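About Roken

Roken tests knives, hatchets, folding saws and the other sharp things people carry outdoors, and publishes what it finds. We work out of two rooms above a tyre fitter's in Orevcombe. We don't sell knives. We don't take a cut when you buy one either, so you won't find a button on our pages telling you to check the latest price.

We started because we didn't believe what we were reading. Every blade was "razor sharp out of the box". Every handle "filled the hand". A reviewer would shave a patch of arm hair, chop a carrot, photograph the thing on a mossy log and give it nine out of ten. We had bought several of those nines, and two of them wouldn't hold an edge through an afternoon of making tent pegs.

How we test

We buy at full price, from ordinary shops, under names the makers don't know. If a firm sends us something we haven't asked for, it goes back, and we invoice for the postage. Most pay.

A knife gets 100 cuts through the same sisal rope before we write a word about its edge. Then it goes out in somebody's pocket or on somebody's belt for a season. The steel named on the box counts for very little with us. Two knives in the same steel can behave like strangers depending on who did the heat treatment, and makers are a good deal shyer about that than they are about the name.

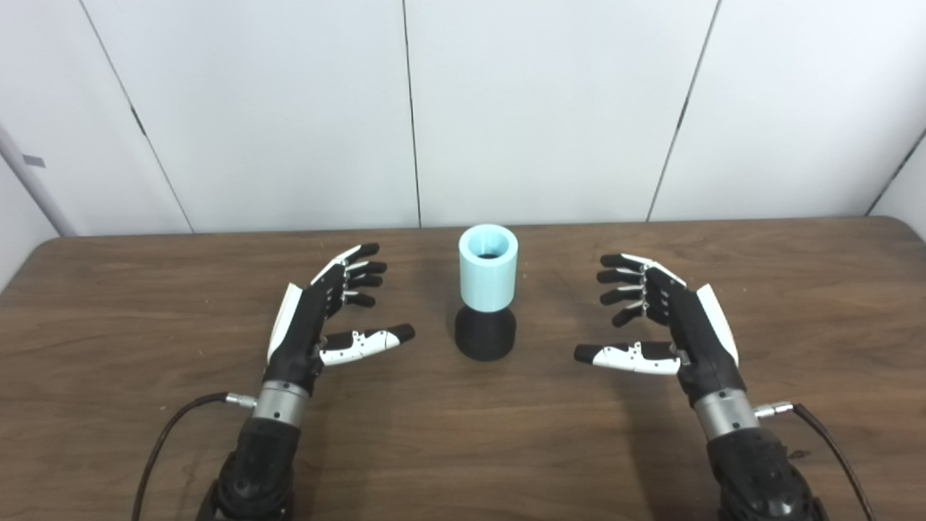
On the table at Orevcombe.

We have published 84 full reviews. That is a poor rate for a website, and we've been told so by people who know about websites. We have bought more knives than that, and the ones missing from the list are mostly dull in both senses. A knife that is neither good nor bad enough to warn you off is hard to write 700 words about, and we'd sooner leave it out than pad.

Scores

There aren't any. We used them for the first year and dropped them one June, when we noticed that nothing we'd handled had scored below six. Readers still write in asking for a number. What they get is a verdict of keep, sell or send back, meaning what we did with our own copy.

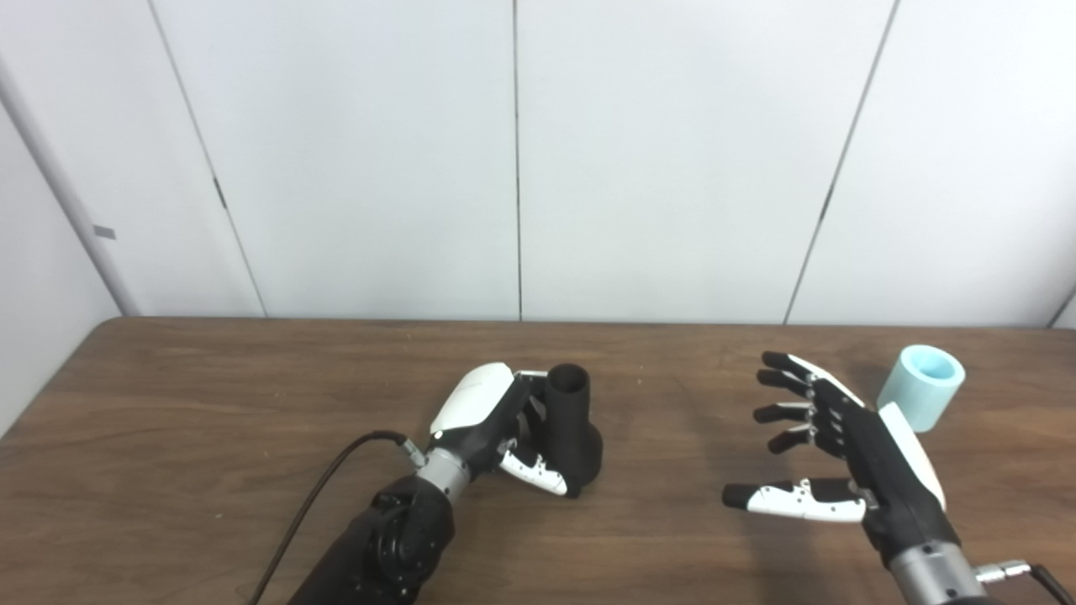

Words: the Roken editors
2022-03-04

Who pays for it

Readers do. We have 659 subscribers, who get the reviews a month before everybody else and a printed sharpening guide that needs a new edition. It covers the rent and the rope. We turned down advertising from a sheath maker we rather like, and we'd probably turn them down again, though it was a closer call than we let on at the time.

The names

Odukoya is our workshop course, held on Saturdays, where you learn to put a decent edge on a knife with one flat stone and a strop. We are doubtful about guided sharpening systems and you'll hear plenty on that subject if you come. Larine is the archive of older reviews. Some of them are wrong. We've left them up with a note at the top saying where we changed our minds, and in the case of convex grinds we have changed them twice.

What we can't tell you

Whether you need another knife. You very likely don't. We also can't advise on what is legal to carry where you live, so please look up the current rules before you buy.

Corrections are welcome, particularly from people who grind blades for a living. Write to us at the Orevcombe address. We read everything and are slow to answer.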